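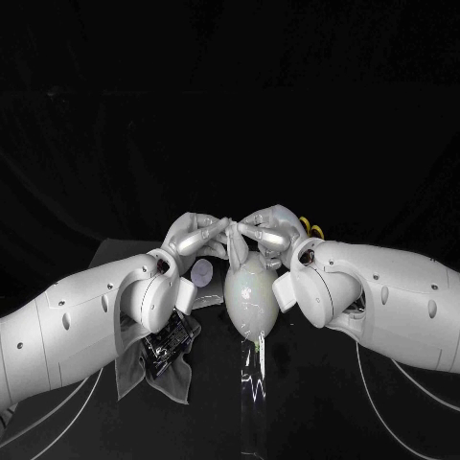
Open day at Ravn

So I finally made it to the Ravn open day in Teltarley! My friend Rhiannon Mathias signed us both up back when the list opened, and it's a good thing she did, as they only let in 20 people per slot. The drive took 90 minutes (I missed the exit, sorry Rhiannon) and we got the last two name stickers on the table.

I went in expecting big orange factory arms and sparks. What we got was a pair of white hands fussing with a balloon, both sets of fingers pinched together at the neck of it, and a whole row of grown adults holding their breath. I loved it - way more than I would have loved sparks.

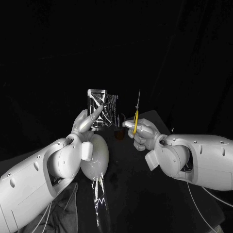
I sew, so fiddly handwork is my thing, and I had so many questions for Asger Hviid, who was running our slot. Mostly about grip! The right hand had a skinny tool with a yellow handle and a fine point, held upright, and to me it looked a lot like a seam ripper. I have stabbed myself with mine more times than I'd like to admit. Asger was very patient with me and my thimble stories.

Coffee was free, the cookies went fast, and they're doing another one in July. I've already put my name down.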